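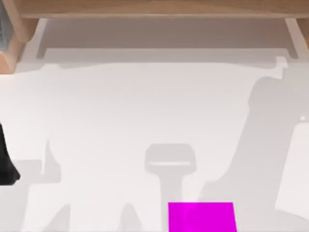 Tabletop from overhead, wood beam at the top.

Casting bench, 11/12/2018

Pewter spoon and small dish run for the Tiltari gift order. Carrying on from the last entry, where the handles came out with pits on the back near the neck. Same alloy, same pattern, new mold.

The order is 206 spoons with a plain oval at the end of the handle for engraving, and 40 of the small dishes. The spoons are the problem. The dishes have been fine from the first mold and I am not touching them.

What we had on the old mold: pits in a patch on the underside of the handle, just up from the bowl. Not on every piece. Worse on the first few spins after the mold had been sitting, a bit better once it was warm, then worse again by the end of the session. I had put this down to the metal being too cool and had been turning the pot up to fix it. Turning it up made the surface frosty on the bowls and did nothing for the pits, so I was chasing the wrong thing.

New mold is Lumier rubber, the firmer grade. Vulcanized yesterday and left to cool under weight overnight. Came apart clean. There was a little flash of rubber in two of the gates, trimmed with the curved blade. The locating nuts all seat properly, which they did not on the old one (two were sitting proud and I think that let the halves shift).

Changes from the old mold:

Gates moved from the tip of the handle to the side of the oval. Metal now comes in where the section is thickest.
Vent added from the neck out to the rim, cut shallow. A second vent off the tip of the bowl.
Spoons turned so the bowls face outward. On the old mold they faced the center.
Spacing opened up a little, so there is one fewer spoon per spin. Slower, but the rubber between cavities was getting thin and had started to tear.

Dusted both halves with talc and tapped off the extra. I have been too heavy with talc in the past. It packs into fine detail and it blocks vents.

First two spins were throwaways to warm the rubber, as always. Straight back in the pot.

Third spin: handles full, bowls full, one short at the rim. No pits on the underside. Slight flow line across the oval on most of them, which is no good on the one face that gets engraved.

Fourth spin: clamp pressure up a touch. Flash around every piece got thinner, flow line still there.

Fifth spin: brought the pot up slightly and poured faster. Flow line gone on most. One spoon had a faint one that I could only find by tilting it under the lamp. It came out with the first pass of the wheel.

Sixth through ninth: left everything alone. All good apart from one spoon with a speck of dross in the bowl. That was me, I had not skimmed before the pour.

So the pits were trapped air at the neck and the vent has dealt with it. I would like to see a longer session before I call it settled. The old mold was good for a while at the start too.

Notes on the pot. The thermometer in the small pot reads differently from the hand probe and the gap grows as it gets hotter. I have been trusting the dial. From now on the probe goes in before the first pour and again at the break, and the probe number is the one that gets written on the sheet. Somebody please order a spare tip for the probe, this one is bent.

Metal. We are on the last of the Gimton ingots. I weighed what is on the shelf and there is enough for the spoons and the dishes with sprues going back in, but not enough to also start the photo frame corners. The next batch is on order from the same place. Please do not mix the returned sprue from the frame corners into this pot. That was the older alloy and it polishes to a different color, which shows up when two pieces sit side by side in a box.

Keep the returns bin labeled. It was not labeled this morning and I had to stop and sort it by hand.

Finishing. Tried three ways on the back of the handle. Straight to the wheel with the gray compound leaves a soft edge around the oval, and Tiltari have already said they want that edge crisp. A light rub with wet paper on a flat block first, then the wheel, keeps the edge and takes hardly any longer. Tumbling gives a nice even look on the bowls but rounds the oval more than either of the others. Going with block then wheel. Tumble is still right for the dishes.

When you block the oval, go along the length of the handle and not across it. Cross scratches show through the polish and you end up going back to the start.

Wash straight after the wheel. Compound left on overnight sets hard in the corner where the oval meets the handle and it takes a toothbrush and a lot of patience to shift. Warm water, drop of dish soap, rinse, dry with the soft cloths from the blue tub. The paper towels leave fine marks.
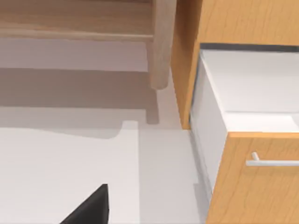

Shoaib Ansari, casting bench

Second half of the day. Engraving test on five of the spoons from the sixth spin.

Used the diamond drag point, not the rotary cutter. The drag gives a bright line and no burr to speak of. Script at the size they asked for is readable up to a nine-letter name. Past that it either gets too small or runs up to the edge of the oval. I will ask whether they want long names in the smaller capitals or on the bowl. They may prefer to put a letter limit on the order page, which would be simplest for us.

One spoon slipped in the jig. The oval is held by its edge and if the edge has been rounded at all in polishing there is nothing to grip. Another reason to use the block. I have lined the jig with a strip of the thin leather and it held the other four without marking them.

Date lines: they asked for birth date under the name. Numbers look better one size down from the name. At the same size they crowd it. Samples of both are in the envelope on the shelf above the engraver so people can see for themselves.

Boxes. The sample gift boxes came from Chaturvedi. Lid fit is good, better than the last lot. The insert is cut for a spoon slightly shorter than ours, so the end of the oval presses on the foam and the spoon lifts at the bowl end. It needs a longer cutout. I have drawn round one of today's spoons on card and will send that with the sample back. Do not send them the pattern measurements from the old sheet. Those were taken off the master before shrinkage and I think that is how the insert ended up wrong in the first place, although by that logic it should have come out too long, so maybe they were working from something else. Either way, send the card.

The tissue in the boxes needs to be the acid-free kind. The white tissue we have on the roll is for packing only.

Costs, for the job sheet. The boxes are quoted at 1,065 for the full quantity including the dishes, delivered. That is before the change to the insert. Need to check whether a new cutting die is extra. If it is, I would sooner trim the foam here than hold the order up.

Sizes for the dish lids, as asked by the front office: there are no dish lids. The drawing shows a lid because it was taken from the trinket box. I have crossed it out on our copy and initialed it.

Left to do:

Long session on the spoon mold, full shift if possible, probe readings on the sheet.
Check the vents every 15 spins and clear them with the soft brush. Do not use wire, it opens them up and you get a whisker of metal on every piece.
Cut a second spoon mold in the same layout once the first has proved itself. Leave the pattern set together in its tray, with the vent positions marked.
Card template to the box maker.
Letter limit and date size to Tiltari for an answer.
Probe tip.

One more thing on the molds in general. The old spoon mold is on the bottom rack with a red tag. Keep it for now. The bowls from it were always good and I might cut it down for the salt spoon, which has a much shorter handle and no oval. If we have not used it by May it can go.

Also the extractor over the small pot is noisy again. It is still pulling, I checked it with a strip of tissue, but the belt cover is rattling. Tightened the two front screws. The back one is stripped and wants a bigger screw or a plug.

Pot off, lid on, mold halves stored flat with the talc brushed out. Good spoons are in the gray tray, blocked ones to the left, not yet blocked to the right. The piece with the dross speck and the short one went back in before I shut down.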